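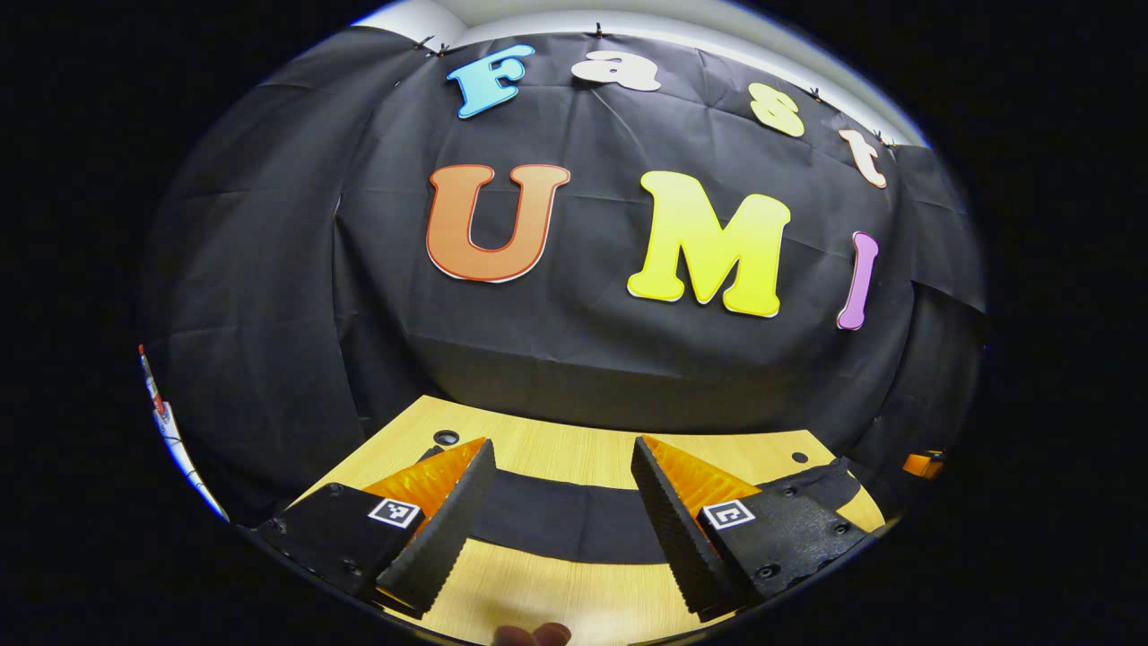
Sallus Market Produce Records

README for release 3

Contents

This release holds 971 records of fruit and vegetables offered for sale at two outdoor markets, Harkon and Mabuza, between May and October. One record is one product on one stall on one market morning. A stall selling three kinds of plum on the same morning gives three records.

Files

records.csv - the main table, UTF-8, comma separated, one header row
stalls.csv - stall codes and pitch positions
names.csv - product names as written on the stall, matched to a standard name
changes.txt - differences from earlier releases

The three tables join on stall_code and product_id. There are no nested fields.

Fields in records.csv

record_id: whole number, unique within a release. Not stable between releases.
market: H or M.
month: 5 to 10. The day is not published.
stall_code: letter and two digits.
product_id: key to names.csv.
unit: kg, each, bunch, punnet or bag.
price_pence: price for one unit as displayed. Blank if no price was shown.
origin: county or country as stated by the seller. Blank if not stated.
grown_by_seller: yes, no or unknown.
note: free text, mostly empty.

Collection

Recording began at 8.30 in the morning and ended before 10. Stalls set up after that time are missing. Each market was walked once, in pitch order, and prices were copied from the labels. Where a label gave a price for more than one unit (for example, two bunches for a set sum), the price was divided and rounded down to the nearest penny, and the note field reads "multi".

Prices called out by sellers were not recorded. Reductions made near closing time fall outside the recording hours.

Product names

Sellers' names were kept as written in names.csv, including spelling. The standard name is at species or crop level: courgette, runner bean, damson. Variety is held in a separate column and is filled only where the label gave it. Squash and pumpkin were merged in release 2 and split again in this one, so counts for either crop should not be compared across releases.

Known problems

Punnets are not of a fixed size. No weight was taken, and a price per punnet cannot be turned into a price per kilo. This affects nearly all soft fruit and most cherry tomatoes.

Mabuza moved to the lower car park in July. Pitch positions from before and after the move use different numbering. The column pitch_old in stalls.csv applies to May and June only.

Some 4 per cent of records have no price. Most of these are herbs.

Stall H07 was entered twice in the August sheet. The second set has been removed, but the gaps in record_id remain.

The origin field mixes levels. "Kent" and "Spain" both occur, and "local" was left as written.

Suitable uses

Seasonal availability by crop, teaching of table joins, checks on name-matching tools. The table is too small for price forecasting, and the two markets were not chosen to stand for any wider area.

Loading

Read stall_code and product_id as text. Several spreadsheet programs drop the leading zeros from product_id, after which the join to names.csv fails without a warning. The Zevano import script handles this if the option keep_text is set - it is off by default.

Changes in release 3

Squash and pumpkin split
October added for Harkon
unit value "box" replaced by "punnet" or "bag"
grown_by_seller added

Licence

Free to copy and alter with credit to Sallus Market Produce Records. State the release number.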